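Does anyone else get a stomachache from raw kohlrabi?

pacheco_greens
Started eating kohlrabi in April after my sister-in-law Perihan went on and on about the fiber. I like it fine, but if I eat a whole one raw I'm bloated by 6 at night. Is it me or the vegetable?

Omham70
Probably the amount! It's in the cabbage family, so a whole raw one is a lot of fiber in one go. I peel mine thick (the woody layer under the skin is the worst part) and stick to half. No trouble since.

loubna_t
I'd cook it. Roasted with a little oil, 80 minutes on low heat, and it's so sweet my kids fight over it.

Omham70
80 minutes?? There goes your vitamin C, that's half the reason to eat it.

loubna_t
Some of it, sure, but she can't get any vitamins out of something she's scared to eat lol. Have an orange. And steaming is gentler if you're worried.

prundik_kitchen
With Omham on this one, raw and thin with lemon and salt. But salt it first, leave it a while and squeeze it out in a clean towel. I do that with cabbage too and it sits a lot easier with me.

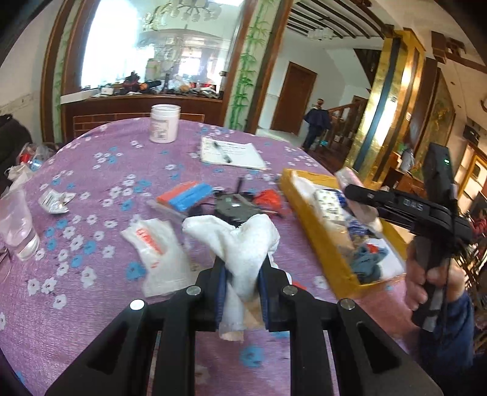 White towel, flowery tablecloth

pacheco_greens
Ok, trying the salt thing tonight. Do you rinse before squeezing?

prundik_kitchen
Quick rinse, yes, or it's way too salty.

loubna_t
I still say roast it. And don't toss the leaves, they cook up like collards (the Erotwood farm stand sells them separately, which kills me).

pacheco_greens
Wait, you can eat the leaves? I've been giving them to the rabbit.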